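Tempo de leitura: 2 min

Relatório de projeto: o pão de fermentação natural na escola

Começámos em setembro com uma pergunta simples: porque é que a mesma receita dá pães tão diferentes de uma cozinha para outra? O nosso grupo (Dede Appiah, Adom Lamptey e I-seul Ok) alimentou 6 massas-mãe, cada uma com a sua farinha, e a melhor surpresa foi a de centeio, que duplicou de volume muito antes das outras!

Cada frasco recebia água e farinha às oito da manhã. Medíamos a altura com uma régua colada ao vidro e anotávamos o cheiro, o que gerou discussões ótimas (iogurte ou maçã verde?). Para cada pão usámos 300 gramas de farinha e 7 gramas de sal. A massa de trigo branco ficou preguiçosa na primeira semana, mas depois ganhou uma força incrível.

A professora Birgit Ackermann sugeriu que repetíssemos tudo num armário mais fresco. Adorámos a ideia, porque o sabor ficou bem mais ácido e a côdea mais escura.

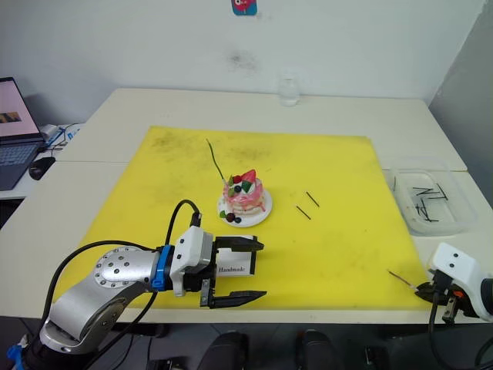 Na prova final, 40 colegas votaram no pão preferido e o de centeio ganhou com folga. Ainda queremos experimentar farinha de milho, e a Zuweira Gbeho já se ofereceu para guardar os frascos durante as férias.

Contacto: Clube de Ciências Neveck | © Clube de Ciências Neveck | Voltar ao topo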